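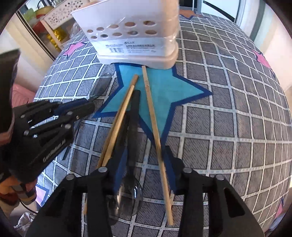
Our project was on where small kitchen things end up in shared student housing, and why it takes so long to find them again. We called it Ferri, after the first apartment we looked at (the name on the buzzer, it stuck). The idea was simple - take everything out of the drawers, sort it on one flat surface, put it back in a basket by type and see if people kept to it. A bed works better than a table for the sorting. Things don't roll off and you can spread out. The gray blanket with the stars and the white grid was fine for big stuff, and wooden chopsticks show up on it well enough, but the clear plastic spoon with the black handle was a pain, the bowl part nearly vanishes against the light-blue star and you go by the handle. Plain dark sheet next time.

Student Projects > Home & Living
6 min read

Who did what

Zanele Potgieter did the sorting rules and the interviews. I did the spreadsheet and most of the writing, so blame me for typos. - Primo Cirillo

The apartments

Three apartments, all in the Mundeck building, all with one shared kitchen. Ferri, Bratine and Poltix. Bratine and Poltix are also names off the buzzers. We started in November and went back once a week, except the week Zanele was sick, when I went alone and only did Bratine.

In total we logged 3080 items. That sounds like a lot for three kitchens but it counts every teaspoon and every visit, so the same fork can be in there many times. Of those, 2366 were in the place the residents said they should be. The rest were somewhere else. Somewhere else mostly means the drying rack, the wrong drawer, or a bedroom.

Method

Empty the drawers. Sort by what the thing is for, not what it's made of. This was our first argument. I wanted all wood together, Zanele said nobody looks for "something wooden", they look for the thing they eat with. She was right, we tried mine in Poltix for one visit and the residents hated it.

So the groups were: eating, stirring, cutting, opening, odd. Odd was supposed to be small. It wasn't. In Ferri it had 20 things in it on the first visit, including a bike key and half of a garlic press.

Chopsticks were the hard one. They count as eating, but people also cook with them, and long ones get used for stirring almost only. We ended up putting all of them in eating and keeping them together even if the pair didn't match. Some have writing near one end, and that helps with pairing if you bother to look. Residents did not bother to look.

What we found

Baskets beat drawers. With a basket on the counter people put things back, with a drawer they put them on top of the counter above the drawer. Bratine was the best of the three, mostly due to one resident who wipes everything down before bed and was already doing half of our system before we came.

Labels did nothing. We made nice ones too, took a whole evening. In Poltix they fell off by the second visit and noone noticed.

Plastic spoons go missing more than metal ones. We think they leave with lunches, but we only asked a few people so don't take that too far.

Problems

The log sheet changed halfway. I added a column for "drying rack" late, so the early visits have those items under "other". We fixed 56 entries by hand from Zanele's notes. The others stay as they are.

Also people tidied up before we came. One resident in Ferri told us this straight out. We stopped announcing the exact time after that, which helped a bit but the kitchens were still cleaner then I think they normally are.

Still to do

Bratine wants to keep the basket. Poltix wants theirs gone. Ferri hasn't answered the last message, and we still have their garlic press - the half we found.

The interview notes need typing up, Zanele has them in the green folder. Appendix with the full log comes with the final version.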